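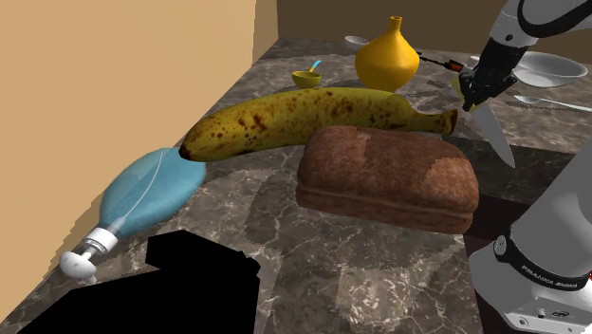 August 26, 2021

Okay, a very good day and I want to get it down before I forget the order things happened in.

First thing: the knife is finally part of the robot as far as Skodberg is concerned. For days the planner has been happily routing the arm over the counter as if the gripper ended at the fingertips, with the whole blade treated as air. The attach call was there, the log said "attached," the little indicator in the viewer went green, and the collision checker still had the knife sitting in its starting pose on the counter, as a separate object, where the arm would politely avoid it. So we were carrying one knife and dodging another. I love this kind of bug once it's over!

The cause was so small. Flalleck publishes object poses on its own clock and Skodberg takes a snapshot of the world when you ask it for a plan. The attach happened between the snapshot and the plan, every single time, because I wrote the script to do it in that order. The snapshot was always one step stale. I moved one line up and added a check that the snapshot's stamp is newer than the last attach event, and if it isn't the planner refuses and says why. I should have had the refusal from day one. I'd take a loud refusal over a quiet wrong path any time, and I have now written this on the inside cover of the notebook in large letters.

Then the fun part. With the knife attached, nearly every plan for the counter setup stopped existing. Of course it did. The blade is long, the bread is right there, the banana is behind it, and once you carry all that length pointing down there's very little room to swing. The old plans were short and graceful because they were going through things. The new ones (when there were any) went way up, did a strange little shrug at the elbow and came down again from behind. I ran seed 1423 and it searched until the timeout and came back with nothing. Ran seed 1454 and got a path that was legal and truly ugly, with the wrist going almost all the way around before coming back to where it began.

I spent the late morning on the orientation constraint. What I had been asking for was "blade straight down, all the way along," written as a tight tolerance on all three axes. But the knife can spin about its own long axis during the transport and who cares, only the final pose needs a particular edge direction. So I let that axis go free until the last segment. It's one number in the config, changed from tiny to pi, and the planner suddenly has a whole extra direction to play in. 1423 solved. 1454 solved and lost the wrist-around-the-world move. I did a small dance in my chair and spilled tea on the keyboard tray, not on the keyboard.

Lunch was the rest of the lentil thing, cold, standing up. Must buy onions.

After lunch I went after the padding. We inflate every object by the same margin, which is fine for a bowl and terrible for anything you're meant to get close to. If the margin around the bread is thicker than the distance you want between blade and bread, then the goal itself is in collision, and the planner is quite right to say no. Before today it said no in the most unhelpful way possible, with a generic "no solution," which made it look like a search problem when it was a goal problem. I split that error in two. It now tells me if the start is bad, if the goal is bad, and which pair of bodies is touching. Within ten minutes of having the new message I'd found two goals in the Koutsoukos task files that could never have been reached by anybody. They've been counted as planner failures in every summary since I joined. I feel a bit bad for the planner. It's had that on its record all this time.

So the margin is per object now, and it shrinks along the approach for whichever object the task names as its target. Everything else on the counter keeps its full padding. I had a more clever version in mind where the margin was a function of speed, and I wrote half of it, and then looked at it and took it all out again. Maybe later. It was pretty, though, and I've kept the branch.

Late in the afternoon came the perception side, which I'd been putting off. In simulation we can cheat and ask Flalleck for exact poses, and I've been cheating all week to keep the planning questions separate. Today I switched over to Rultetness for real. It gives you a pose and a confidence, and it gives them at its own pace, and a pose for something partly hidden behind something else wanders in a way you can watch with your own eyes on the plot. The bread is steady as a rock. The banana estimate slides along its own length whenever the loaf covers part of it, like a bead on a wire. That makes complete sense if you think about what the matcher has to work with: a long thing, with one piece hidden, looks a lot like the same long thing shifted over a bit.

My first idea was to filter harder. That did make the plot smoother, and it also made the estimate late, so when an object really did get nudged the planner went on believing the old place for much too long. My second idea was better, I think. If an estimate is uncertain along one direction, grow the collision body in that direction and leave the others alone. Then a sliding banana is simply a longer banana. The planner doesn't need to know a thing about confidence, it just sees slightly bigger shapes when we know less, and they shrink back as the view clears up. I wrote it in under an hour, and it worked on the first run, which made me so suspicious that I went through it line by line looking for the place where it did nothing. It does something! I checked with the growth turned off and the path moved.

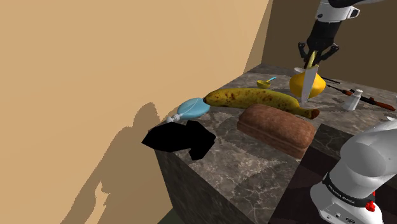
Meenakshi thinks I'm solving the second half of the problem first. Her view is that the transport is never going to be the hard part, that a planner can only ever get the blade to the place where contact begins, and that I'm still handing over to a position controller there as though touching something were one more waypoint. If the counter is a hair higher than the model says, a position controller will push as hard as it's allowed to. She'd cut the plan off a little way above the contact point every time, switch to force control for the last stretch, and let the descent end on a force reading and not on a height. She also said (this was over the call, with her camera off and a dog barking) that the snapshot refusal was the best thing I'd written since I got here, so I'm choosing to hear the whole message in that light.

And she's right about the handover. I've been treating contact as an error state. In my head the world is neatly divided into "free" and "collision" and the planner's whole job is to keep us on one side of the line, and then we give it a knife, a tool whose entire purpose is on the other side. So the task needs to say, out loud and in the file, which pair of bodies is allowed to touch and from what moment. I sketched it on paper after the call:

transport: nothing may touch, spin about the blade axis free
approach: target padding shrinks, spin fixed, slow
contact: blade and target may touch, force control, stop on threshold
retreat: straight back along the way we came, then full padding again

What I like is that the last one drops out for free. Retreat has been failing on and off and I never understood it, and when I wrote the four lines down it was staring at me. After contact, the start of the retreat is in collision by definition. The planner sees a bad start and gives up before it has moved a millimeter. With the new error message it even says so, I just hadn't run a retreat since lunch! Ran one. "Start state invalid," and then the names of the two bodies, clear as you like.

Hacer is on the control side tomorrow and I've asked her for an hour. I want to know what she'd want from me at the switch. Just the pose? The velocity too? My guess is that if I stop dead before handing over, it's safe and slow, and if I hand over moving, she needs to match it or the arm gives that little kick we had in the drawer task. I'd like the moving version. I'd settle for the stopped version for now.

I left the long batch running, 800 plans on the counter setup, half with the grown shapes and half without, same seeds on both sides so that I can compare them pair by pair. I've told myself I won't look until morning. I have looked once. It was too early to say anything and the progress bar had barely begun.

Things for tomorrow, so they stop going around in my head:
per-phase contact permissions in the task file, and a version number on the format before anyone else starts writing them
fix or throw out the two impossible goals, and tell Ihor, who has a chart with them in it
ask Hacer about the handover
find out if the growth can make a shape swallow the gripper when the confidence gets really low, I have a feeling it can
rename "margin2." It was supposed to be temporary

Also the viewer should draw the padded shapes and not only the plain ones. I've been picturing them in my head all day and I'm sure I've pictured some of them wrong. Halyna had a toggle for that in her old fork. I'll write to her tonight if I'm still awake after the dishes.

I walked home the long way by the canal and thought about the spin axis nearly the whole time. If one free axis gave us that much, what else are we holding tight out of habit? The elbow, for one. I never chose that elbow preference, it came with the config I copied. Try it loose, same seeds, first thing after the batch is done.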